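Mai, tard dans la soirée

Aujourd'hui je suis restée à la maison toute la journée, et je veux l'écrire avant de dormir, car Gintarė me dit que si je n'écris pas en français chaque soir je vais perdre ce que j'ai gagné pendant l'hiver. Elle a raison, je crois. J'ai relu les pages de mars et j'ai trouvé beaucoup de fautes que je ne fais plus. D'autres, je les fais encore, et je les ferai peut-être toujours.

Le matin, j'ai téléphoné à Glenys. Elle est encore à Sirnthorpe, chez sa sœur, et elle ne sait pas quand elle rentre. Elle m'a demandé si j'avais enfin vidé l'armoire du couloir. J'ai dit « presque », ce qui était un mensonge. Après l'appel j'ai eu honte et j'ai ouvert l'armoire. Il y avait dedans des nappes, un fer à repasser dont le fil est abîmé, des bocaux sans couvercle, et tout au fond le grand saladier blanc que je cherchais depuis Noël. J'étais persuadée de l'avoir prêté à Danjuma. Je lui avais même écrit deux fois pour le réclamer, d'une manière assez sèche la deuxième fois. Il faudra que je lui présente mes excuses. Je ne sais pas encore comment tourner la phrase.

Le saladier n'a rien, pas une fêlure. Je l'ai lavé et je l'ai posé sur la table, et alors j'ai regardé la table comme si elle était à quelqu'un d'autre. C'est une table en bois foncé, avec des lignes très fines qui vont toutes dans le même sens. Quand je l'ai achetée, Tamunoemi m'avait prévenue : sur un bois sombre, la moindre miette se voit. C'est exactement ainsi. J'essuie, je me retourne, et il reste un petit point clair. J'ai passé le chiffon trois fois avant midi et je me suis dit que cela suffisait pour une personne raisonnable.

J'ai mangé debout, du pain et un reste de lentilles. Ensuite j'ai voulu continuer le rangement, mais la pluie a commencé et j'ai préféré m'asseoir près de la fenêtre avec le livre de Rowena. Je suis à la page 269. Il se passe peu de choses dans ce livre, les gens voyagent, ils attendent des trains, ils écrivent des lettres qu'ils n'envoient pas. Je cherche encore trop de mots dans le dictionnaire. Aujourd'hui j'ai appris « égoutter », qui n'était pas dans le livre mais sur le paquet de haricots, et « maussade », qui était dans le livre et qui va bien avec le temps d'aujourd'hui.

Vers quatre heures je suis retournée dans la cuisine. Le plateau rose était là aussi, à moitié sous le saladier. C'est Rowena qui me l'a donné quand elle a quitté l'appartement de Bistton. Au début je ne l'aimais pas du tout. Un rose si fort, en plastique, à côté de mes assiettes blanches, cela me semblait un jouet d'enfant. Et puis je m'en suis servie pour porter le café, et pour poser les verres, et maintenant je le prends tous les jours. Je remarque que je garde plus longtemps les choses que je n'ai pas choisies.

J'ai pensé à la cuisine de ma mère, où chaque objet avait sa place et où personne d'autre qu'elle n'avait le droit de ranger. Moi, je change les places tout le temps. Le saladier ira sur l'étagère du bas, avec les casseroles, comme cela je ne pourrai plus accuser Danjuma. Le plateau restera sur la table, car dans le placard il n'entre pas, je l'ai essayé dans les deux sens.

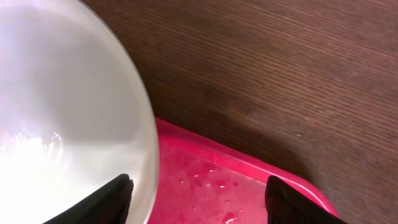 Le saladier retrouvé et le plateau de Rowena, sur ma table.

Le soir, Tamunoemi est passée me rendre mon parapluie. Elle a vu le saladier et elle a ri, parce qu'elle connaît toute l'histoire avec Danjuma. Elle propose que je l'invite à manger et que je serve la salade dedans, sans rien expliquer. Je trouve l'idée un peu lâche, mais elle me plaît. Nous avons bu une tisane et elle m'a raconté son nouveau travail, le bureau sans fenêtre, la collègue qui chante. Elle parle vite et je perds parfois une phrase entière, pourtant je n'ose pas lui demander de répéter.

Pour demain : jeter les bocaux sans couvercle, demander si quelqu'un répare encore les fers à repasser, écrire à Danjuma. Acheter du vinaigre. L'armoire est toujours à moitié pleine et les nappes sont sur la chaise de ma chambre, je dois les enlever de là avant de me coucher.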